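Labelling suturing stages for a student robotics project – where does one stitch end?
Posted in Student Projects > Robotics and Automation
20th June

Nayeli Pacheco

Hello everyone, and sorry in advance for the length, I do tend to go on a bit. I'm in the second year of a robotics degree and our group of four is doing its summer project on surgical robots. We aren't driving one ourselves (I wish!). Our job is to write a program called Kedier that looks at pictures of suturing and says which stage the stitch has reached. We have 1758 pictures to label by hand before any of the clever part can begin, and we've been arguing over the same two kinds for days, so I'm putting one of each up for you lovely people to look at. 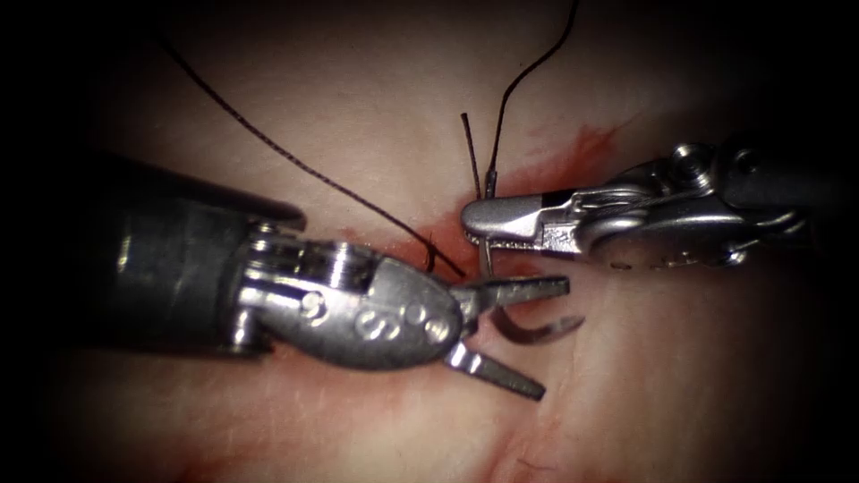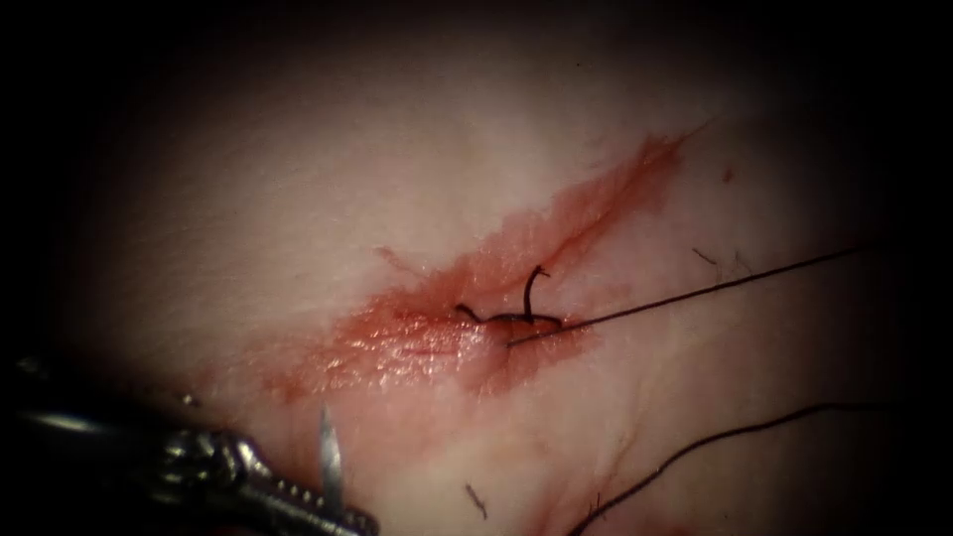
First picture: both instruments near the middle, left jaws open. Second picture: the knot, with a long thread running off to the upper right.

Our labels at the moment are "needle through", "pulling", "tying", "cutting" and "finished". I would call the first one tying, as the two tips are so close together and there's thread at the tip of the right-hand jaws. One of my groupmates says you can't tell that from one picture and it ought to go in as "unclear". With the second one I put finished straight away, because there's the knot sitting over the cut with the edges drawn together, but then there is still that long thread coming off the right side of it. So is it finished, or is it waiting to be cut, or is it halfway through with another throw to come? We've got 39 like it and I'd love to have a rule we can all stick to before we present in August. Has anybody here done something similar for a course or a club? Thank you so much for reading this far.

Abbas Shojaei

What a nice project, and please don't apologise for the length, you should see my posts on the gearbox board.

I helped with a labelling job a bit like this when I was a student, and what saved us was splitting the label in two. The first half says only what is in the picture: how many instruments you can see, whether a knot is there, whether thread is still coming off it. The second half is your guess at the stage, and you're allowed to leave that blank. So your second picture would go in as one instrument, knot present, long thread attached, and the stage can wait until you've looked at whatever comes before and after it in the set. If your pictures were pulled out of a recording and you still have the order, use it! Ten seconds either side will settle most of your quarrels.

For the first one I'm with your groupmate, I'm afraid. Two tips close together could be tying, or it could be one side passing something over to the other. There's a curved piece between the open jaws on the left that might be the needle or might be part of the jaws, and I stared at it for a good while over my tea without making up my mind. I'd mark it "unclear" and go back to it at the end.

One more thing – have two of you label the same batch without talking to each other, then compare. We did 23 at a time, and the ones we disagreed on told us which labels were badly worded. It's dull work but it goes quicker with biscuits.

Fulgencio Ventura

just call it finished if theres a knot. your program wont care

Karla Tovar

I'd be careful with that, Fulgencio, sorry! If "finished" covers knots with the long thread still on them as well as trimmed ones, then "cutting" will be a muddle and the program will mix the two up for ever more. I'd add a sixth label, something plain like "knot made, thread long", and put all 39 in there. You can always fold it back into another label later, whereas going the other way means opening every picture again, and I've done that and it took most of a fortnight.

Also, Nayeli, do write your rules down on one sheet with a sample picture next to each, and put a date on it whenever you change something. We kept ours in our heads and by the end all of us had a different idea of what "pulling" meant.

Nayeli Pacheco

Thank you all, this is so helpful. We're going with Karla's extra label and Abbas's two halves, and I've bought the biscuits. Will come back and say how the first batch of 23 goes.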